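Miltik gripper kit, part two: wrist view and reach

The Miltik kit has been on my bench since August and I now trust it enough to write down some figures. It is sold by Zustik as a gripper, a wrist camera and a licence for Prilix, the control software. I paid full price for mine.

Setup took an evening. Prilix found the gripper at once but would not save the camera calibration until I raised the timeout from 400 to 2000 ms. The manual gives the default and says nothing about changing it. Hawi Moges had the same fault on her unit and the same cure worked.

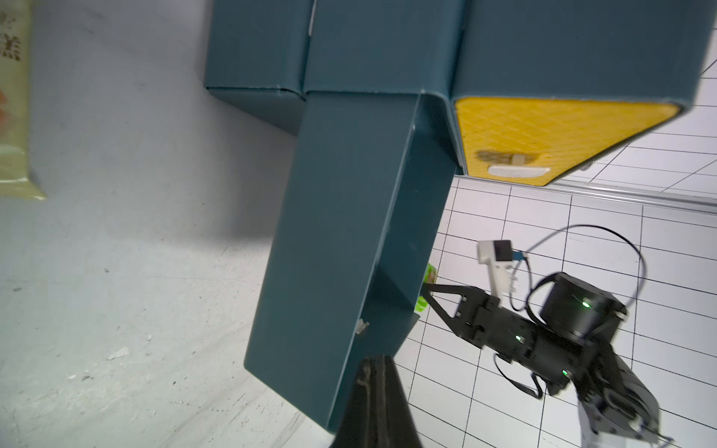
Wrist camera view with the fingertip at the bottom, the teal box structure overhead and the robot's own arm at lower right.

Tall objects are the weak point. With the wrist tilted this far, a large panel fills much of the view and the fingertip is out of focus, so I would not use it for fine alignment. The green lights on the robot's arm do show up clearly – handy when going back through recordings.

Grip repeatability is good. I logged 3000 open and close cycles and rezeroed every 100, with no drift I could measure. The Baldursdóttir mount I used before needed rezeroing far more often.

Cable strain relief is next, once the replacement clips arrive.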